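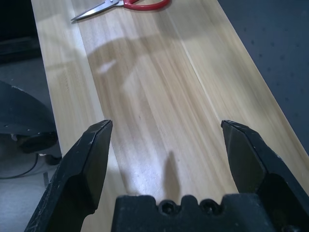
Pouran Tehrani put it in our guest book as "a robot shop where you sweep first and code second," and fair enough, we do sweep a lot.

About Durklow

We're a shared workshop on the Dovdale side of the canal. 84 members right now, 52 of them with a key. Started in Lise Bouchard's garage with one arm that dropped everything, moved out when her car needed the space back.

What gets built: arms mostly. Grippers. A feeder for somebody's hens. The long running one is Plolico, a bench arm meant to pass you hand tools while you work on wood. Scissors, pencils, small clamps. It's on its third set of fingers and the wiring is still a mess, sorry to whoever opens the control box next. Code and drawings are on the shop drive, ask for the login.

No experience needed. Bring safety glasses if you have them, we have spares but there scratched.

Membership is $166 a year, or $996 for a lifetime spot. Cormier room (the back one, with the good bench) is booked on the sheet by the door. Please actualy use the sheet.

Open evenings from 6:30. Closed most of November for the new floor. Ring twice, the compressor is loud.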